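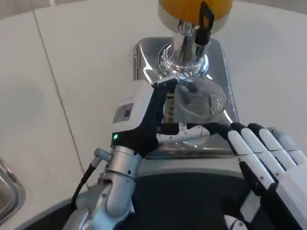
stastville_bench
Community member, Demonstrations and Open Days

Running a coffee grinder demo at an open day – how long should each run be, and what do we do between runs?

Posted June 7, 2022

We have a two-armed robot working at a coffee grinder on a white counter. The left arm has a gripper and the right arm has a humanoid hand with white fingers. The task for the open day is the dosing cup: the left gripper goes in to the cup under the grinder outlet, takes it, and brings it clear so it can be tipped out on the other side of the counter. The hand steadies things on the right.

The open day is at the Jardine building in Stastville and we get the kitchen end of the ground floor. Visitors come through in groups of 10 and each group has 18 minutes with us before they are moved on to the next room. The groups are mixed. Last time we had parents with kids, a few people from the trade and quite a lot of retired people who wanted to know what it cost.

My problem is timing. One full run of the task is 2 minutes when it goes well. I can't fill the rest of the slot by talking, and if I just repeat the run the people at the back start to drift off to the window. I also can't get everybody close enough to see the cup. The interesting part happens in a space the size of a lunch box and from behind the tape it just looks like an arm that has stopped moving.

Other things that may matter:

The grinder is chrome and the plate under it is mirror finish. Under the ceiling lights there are bright spots all over the collar. We had some trouble with this in practice, the arm would line up on the cup and then hesitate.

The bean hopper is full on the day. We grind for real.

There is a cable down the outside of the left forearm. I would like to keep small hands away from it.

We can't move the counter. We can move the lights, a bit.

I have looked at the older threads on here and they are mostly about mobile robots, where you just need floor space. Has anyone done this with a fixed setup and a small object?

3 replies

counter_height
Regular contributor
Marked as most helpful

We did four open days with a Cekano arm loading a dishwasher, so not the same job, but the trouble was the same. Small movement, big group, long slot.

Split the 18 minutes up and tell people the order when they come in. What we settled on was a short introduction, one full run with no talking at all, then a second run where you stop at each stage and say what the arm is about to do. After that, questions, and one last run near the end for the people who only started paying attention halfway. The silent run first is important. If you talk over the first one they look at you and miss it.

For the second run, stop before the gripper closes on the cup. Ask the group which side it should come from. Kids will answer, and then the parents look properly too. It uses up more time than you'd think.

On seeing the cup: put a screen up. A plain monitor on a stand with a camera pointed at the grinder base is enough. Set it beside the counter and above head height, because if it is behind the robot people at the sides can't see both. We tried letting people come up in pairs instead and it ate the whole slot, with the ones waiting getting restless.

Bright spots – turn off whatever ceiling light is directly over the grinder and light it from the side with something soft. A sheet of baking paper over a work lamp looked terrible but worked for us (LED lamp only, don't do it with a halogen). Test it at the same time of day as the event. Our room had a west window and everything we had tuned in the morning was wrong by the afternoon groups.

If it hesitates in front of people, leave it alone for a moment. We used to jump in straight away and explain, and that made it look broken. Most visitors hadn't noticed anything. If it really does stop, say you are going to restart it, restart it, and carry on.

For the cable, move the tape back on the left side only. You lose one or two standing places and the screen makes up for that.

Also think about what you do with the ground coffee. Every run makes some. Over 100 runs you will have a fair pile, and grounds get under things. We had crumbs and that was bad enough. Keep a brush and a lidded tub under the counter and wipe the plate between groups, when the arm is parked and the stop is pressed in.

grindhouse_ott
Member

can you not just make the coffee and give it out? people will stand there as long as you like if theres coffee at the end

tape_and_cones
Member

Agree with most of the first reply. I would do the questions before the last run and not after, since ours always ran over and the marshal would come and clear the room in the middle of somebody's question. If the arm is going, you can answer the leftovers while they walk out.

Two things to add. Write the price answer down before the day and get everyone on the stand to give the same one. We had three different figures going around at our November event and a man came back to argue about it.

And check the noise. A grinder in a hard-walled kitchen is loud, and some of the younger kids at ours did not like it at all. Warn each group before you switch it on, and let anyone who wants to stand by the door do that. If you have two people, one can stay near the door anyway.

I don't know about giving coffee out. At our building you needed a food permit for it, even for free samples. Ask Jardine before you put it on the sign.

stastville_bench
Community member, Demonstrations and Open Days

Thanks. Going with silent run, stopped run, questions, last run. We have a monitor in storage that should do, I need to find the stand for it. I tried the side lighting with the ceiling light off and the spots on the collar are smaller, but there is still one on the plate right beside the cup, so I will try moving the lamp lower.

No coffee for visitors, I asked.

Does anyone know if matte tape on the plate would be all right, or will it leave glue on the steel? It's not our grinder.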